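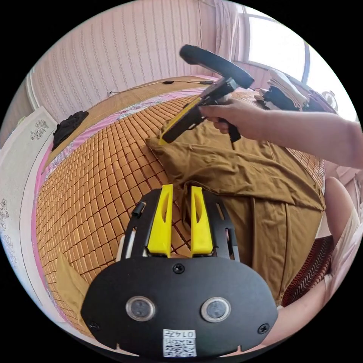
My mattress and I have been together for eleven years, and I would describe the relationship as stable in the way that a pothole is stable. There is a valley on my side. There is another valley on the other side, from the winter I decided to rotate sleeping positions and spread the damage. Between them runs a ridge, and if I lie on the ridge I eventually roll off it into one valley or the other, depending on what I had for dinner.

So in April I started shopping for a new one, and it is now June 26, 2025, and I am still sleeping in the valley.

I blame the vocabulary. When my parents bought a mattress, they went to a store, sat down on one, said "well, that's fine," and tied it to the roof of the car. I went to a store called Durska and was asked whether I slept hot. I said I slept in a bed. The salesman wrote something down. He asked if I was a side sleeper, a back sleeper or a "combination," and I had to admit that I'd never been awake to check.

He then had me lie down on a model with 1000 pocket springs, in my coat, under lights bright enough for dental work, while a family with a stroller walked past my feet. I was supposed to relax my hips. I have never been less relaxed in the hips. After that came the one with 2440 springs, which cost more than my first car and felt, through a winter coat, like a mattress. I asked where the extra springs went. "Zones," he said.

I said I'd think about it, and we both knew what that meant.

The next thing I did was go online, where it got worse. There are people who review mattresses for a living, and all of them have the same spine. They drop bowling balls. They put a glass of red wine on one corner and jump on the other, a situation that has come up in my life exactly never, although I can see how it might be a good party. Every mattress I looked at had a score somewhere between 9.1 and 9.4. I found one that had an 8.8 and felt a kind of tenderness toward it.

The names didn't help either. The two I kept coming back to were the Nomov and the Lui. The Nomov comes in "firm," "medium firm" and "luxury firm," and I read four separate explanations of luxury firm without getting any closer. The Lui arrives rolled up in a box and needs to breathe for two days before you lie on it. Where do you sleep while it's breathing? On the old one, I guess, which by then is leaning against the wall in the hallway looking betrayed.

I complained about all this to my neighbor Milovan Vukadinović over the recycling bins. He's slept on the same futon since graduate school and has no back trouble at all, and he was pretty smug about it. His theory is that the body gets used to anything and the mattress industry lives off people who won't give it the chance. I pointed out that I've been giving mine the chance for over a decade. He said maybe I was doing it wrong. He also said he'd help me carry the old one down to the curb when the time came, so I let it go.

In the meantime I bought a topper, a Wikau, two inches of foam that smelled like a new shower curtain for most of a week. Friends had warned me that a topper over a valley just gives you a softer valley. They were right, but I'd like it noted that it *is* softer. The ridge has gone from a ridge to more of a rumor. I slept through the garbage truck last week, and the garbage truck and I go way back.

My current plan is to wait for the holiday sales, when every mattress in the country is marked down to the price it was the rest of the year. I have a tab open with the Nomov in medium firm. I have another with the Lui. The 8.8 is open too, in a third tab, and I check on it sometimes.

If anybody reading this owns one in luxury firm, please write and tell me what it is. Coat on or coat off, I'll take either.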